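Clostov Meal Services
Workplace and Operations: Gallery

Automation on the Tray Line

Clostov Meal Services prepares and portions meals for hospitals, schools, and residential care homes from its central kitchen in Brirkden. In June, the company began moving part of its tray assembly work to robotic arms. This page presents the work at hand, together with notes on what the change has meant for the employees of the assembly department.

The Brirkden kitchen sends out 1,537 trays on a full weekday. Before the change, every item on every tray was placed by hand, and most assemblers stood at one position for the length of a shift. The arms were supplied under the Girkus program, which covers the equipment, the training of staff, and a review of each job description affected. No position in the department was closed under the program.

Placing and Checking
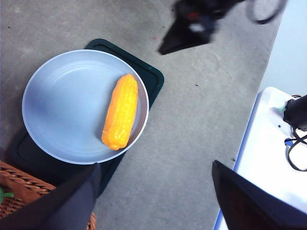 Assemblers who have completed the Girkus course now divide their shift between the line and the practice area. In the practice area they set out the items for each exercise, start the run, and record the result on a paper sheet kept at the station. Exercises use a small number of items at a time, and a single ear of corn on a round plate, with the plate set on a green tray, is enough for a complete placement check. The assembler judges where the item has come to rest and whether a diner could reach it easily. These judgments draw on years of line experience, and the company has raised the pay grade of the role to reflect them. A new item enters the line program after 100 accepted placements.

Changes to the Working Day

The morning shift begins at 5:30 a.m., as before. The first half hour is set aside for a joint check of the equipment by the outgoing and incoming teams. Employees asked for this overlap during the trial period, when faults noted overnight were not always passed on.

Rotation is now required. No employee remains at one position for more than two hours, and time at the line is followed by time at inspection, supply, or practice. Employees with wrist or shoulder complaints may request a longer period away from repeated lifting without a change in pay. Requests are made to the shift office and answered by the end of the same shift.

Some duties have become more demanding. Stopping and restarting an arm requires a written entry, and several employees have reported that record keeping takes time away from the line. A shorter form is being tested on the evening shift.

Training

The course runs for four weeks and takes place during paid hours. It covers safe approach, daily cleaning, item setup, and the reading of fault messages. Course materials are available in large print on request. Employees who prefer not to work with the arms may remain in hand assembly, which continues for special diets and for all orders from the Čierny site.

Next Stage

The second line will be converted once the first has completed 1,000 hours of operation. Employees on that line will be invited to visit the practice area before their training dates are set. Questions about the schedule may be directed to the shift office in Brirkden.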